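Mon 20 December

Hi Monique,

You asked for something you could read over coffee before the break, so I've kept this loose. The numbers you need for the grant file are in here too, mostly in the first half.

## Where the Poduval app is

The Poduval rewrite is in decent shape. As you know, the old pantry inventory app was two separate codebases (one for iOS, one for Android) that had drifted so far apart that the same button did different things depending on your phone. Since July we've been moving it all into one cross-platform project, and 100 of the 136 screens and dialogs are now over. The ones left are mostly settings pages and the awful CSV import wizard, which Harish Sundaram has claimed for himself and I'm not going to argue!

The part I'm happiest with is offline sync. The old version kept a full copy of the database on the phone and pushed the whole thing back up whenever it found a signal — you can imagine how that went in a basement. Now each edit goes into a small queue and gets sent on its own. If two people change the same item, the later edit wins and the earlier one is kept in the item's history so somebody can put it back. Harish wrote a test that throws 2000 queued edits at the server in scrambled order, and it's been passing every night this month.

## What slipped

Barcode scanning slipped. We'd picked a library called Mumell because it had a tidy API and worked fine on our own phones, and then it crashed on older Android devices whenever the camera permission was changed mid-session. I lost the better part of two weeks to that (I kept thinking it was our bug). We've pulled it out and gone back to each platform's own scanner behind a thin wrapper. More code for us to look after, but it holds up.

The translations are late as well. We have 506 text strings, and the French set is finished, but the Spanish one came back with the placeholders translated along with everything else, so "{count}" turned into something the app couldn't read. I've added a check to the build that catches it now.

## Items without a barcode

The Lulthorpe pilot group kept asking for this one. Plenty of what people store has been decanted out of its packet, and the old app more or less pretended that stuff didn't exist. You can now create a "container" entry, give it a nickname and a fill level, and move it between shelves without typing it all in again. It's on the test build, and the Help page for it is written. 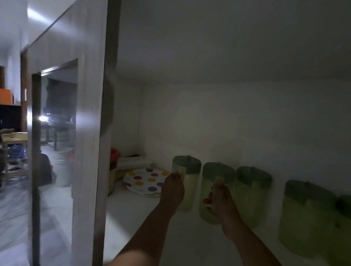
*Lidded storage jars on a cabinet shelf.*

Fill level is a plain slider for now. A few testers wanted grams, and I'd like to hold off until the import wizard is done.

## Money and hosting

We moved the staging server to Urnullow, and the monthly bill is lower than what we budgeted. I'd like to put the difference toward an accessibility review of the new screens, if you're okay with that. It would need a line change in the budget, so could you let me know before I book anyone?

## Next up

- Finish the remaining screens (Harish on import, me on settings)
- Get the corrected Spanish file in and checked
- Second pilot round with Lulthorpe, this time on the store builds
- Shut off the old sync endpoint once nobody's phone is calling it

I'm offline between the holidays, but Harish is checking the shared inbox if anything comes up on your side.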